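Hi Jadwiga,

Time for my update on the lip balm grant, and it's mostly good news! Since you signed off on the money, I've made 22 test batches of the Hidstead tinted balm and finally have a formula I'd wear every single day (and I'm picky, you know that). The shea version felt lovely but went grainy in the tin, so I swapped in mango butter and the texture is so much smoother.

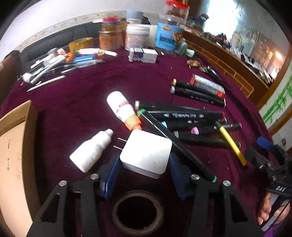 Packaging has been slower than I'd like. Grillow quoted me for tins with a minimum order of 436, and I'm still trying to talk them down a bit. I also looked at squeeze bottles for the cleansing oil, something like the white one with the orange ribbed nozzle, lying on the maroon cloth, but maybe with a softer color on top. Kacper Lis at Uller is sending me samples in peach and in a dusty rose that I already love on screen!

Shades are down to eight. I dropped the two browns (too muddy on everybody, me included) and kept the berry one, even though it stains a little. My 60 testers each got a mini set and a feedback card, and the sheer coral is the runaway favorite so far. A few people said the vanilla scent was too strong, so I've cut that in half. I'm sketching the label art by hand before it goes to the printer, and the berry leaf border still needs work. 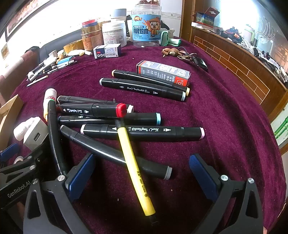
What's next

Final shade names, then labels, then the patch test results from Sadeghi, which should land in June. I haven't touched the shipping budget yet, and I'll send you the receipts for the pigments separately.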